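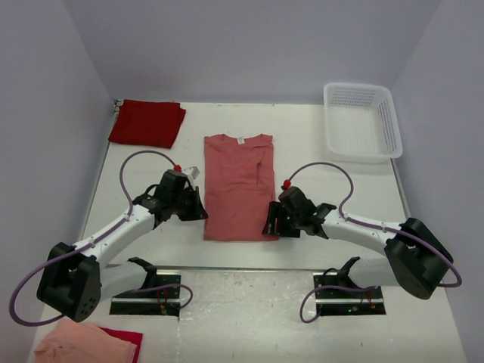 Triltach Slanina Bed Wedge: My Review After a Winter of Sleeping on It
By Matěj Hrnčiar
January 2025

I've had acid reflux at night since June, and if you have it too then you already know the routine. You go to bed feeling fine, you wake up in the dark with a burning throat and a sour taste in your mouth, you sit on the edge of the bed for a while, you drink some water, and then you lie there wondering whether it's worth trying to sleep flat again. My doctor in Grernville put me on a short course of tablets and also told me to raise the head of my bed. The tablets I managed. The bed is a heavy old thing with a built-in frame and drawers underneath, so blocks under the legs were out. It doesn't really have legs.

So, a wedge pillow. I bought the Slanina from Triltach with my own money (200 dollars, I know, I'll get to that) and I'm so glad I did!

What it is

The Slanina is a long foam wedge that goes on top of your mattress, under your regular pillow. It supports you from the hips up, and the length is the big thing for me. I had tried stacking pillows before this and all that did was bend me in the middle. My neck hurt, my stomach felt squashed and the heartburn was, if anything, a little worse. With the Slanina your whole upper body is on the slope, and gravity gets to do its job.

It comes in two heights. I got the lower one. If you've never slept on an incline I would start there too, and the taller one looks like a lot of wedge for a side sleeper.

There's a layer of softer foam on top and a firm base under it. The cover zips off and goes in the washing machine on warm. I've washed mine several times and it has kept its shape, though it takes forever to dry, so do it in the morning.

The first nights

I won't pretend I loved it right away. The first night I slid. I woke up with my feet hanging off the end of the bed and my head at the bottom of the slope, which rather defeats the purpose. The second night was the same but with a sore lower back. Then I put a rolled-up bath towel under my knees and everything changed. The sliding stopped, the back calmed down, and by the end of that week I was sleeping through. I hadn't slept through in months, and I got up feeling like a person again!

The company gives you 40 nights to send it back, and I think that's fair because you do need time to get used to it. Please don't judge it on night one.

How it has worked for me

I still get heartburn now and then, mostly when I've earned it (late pizza, a second glass of wine, my sister's chili). But the waking up choking and coughing has pretty much gone. My voice is less croaky in the mornings as well. I sing in a choir, badly but with great commitment, and our director asked if I'd finally gotten over my cold. I hadn't had a cold. That was the reflux the whole time.

I should say I changed some other things in the same stretch. I eat dinner earlier, I gave up peppermint tea (I had no idea peppermint could make it worse for some people), and I try to sleep on my left side. So I can't tell you how much of the improvement is the wedge. What I can tell you is that I spent a few days at a hotel without it, ate just as carefully, and was up every night.

Against the Dredard 577

Before I bought, I borrowed my neighbor's Dredard 577, so I can compare the two a little. The Dredard is shorter and quite a bit firmer. It folds in half, and that makes it much better if you travel or if you have to put it away during the day. The fold leaves a ridge, though, and I could feel it right between my shoulder blades. Some people won't notice. I noticed all night long. The Slanina doesn't fold at all, so mine lives on the bed, under the comforter, looking like somebody is hiding there.

If you're small, or you mostly want something for reading and watching TV, the Dredard would do nicely. For sleeping on every night I prefer the Slanina by a mile.

Things I'd change

It smelled when I opened it. A sort of new-car smell, and I left it in the spare room with the window open until it faded. Don't plan on using it the day it arrives.

The cover could be cooler. I run warm at night and ended up putting a cotton sheet over the top, which helps.

It's also wide enough to matter if you share a bed. My wife sleeps flat and she has lost a bit of territory. She says the lack of coughing makes up for it.

And the price. Two hundred dollars is a lot for foam, and there are cheaper wedges everywhere. I looked at several and they were nearly all too short for me. If you're tall, check the length before anything else. I'd have saved myself some bad nights if I'd known that from the start. 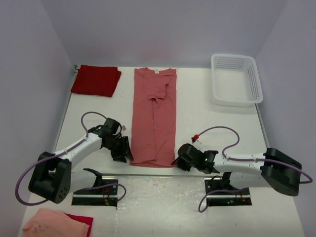
Can you use a bed wedge if you sleep on your side?

Most side sleepers can, and I'm one of them. Choose a lower height, keep your shoulders and hips both on the slope, and use a thinner pillow than usual under your head. A small pillow between the knees helps keep you from rolling or sliding down.

One serious note before I go back to gushing. If you have trouble swallowing, if you're losing weight without trying, if food seems to stick on the way down or if you have pain in your chest, go and see someone about it, and with chest pain go right away. A wedge is for comfort. I had my own throat checked before I spent anything, and I slept better just for knowing.

Would I buy it again? In a heartbeat! I'm even thinking about a second one for the guest room, for when my dad comes to stay. He's had heartburn for as long as I can remember and he sleeps in an armchair most nights. He tried mine for an afternoon nap over the holidays and I had to wake him for dinner.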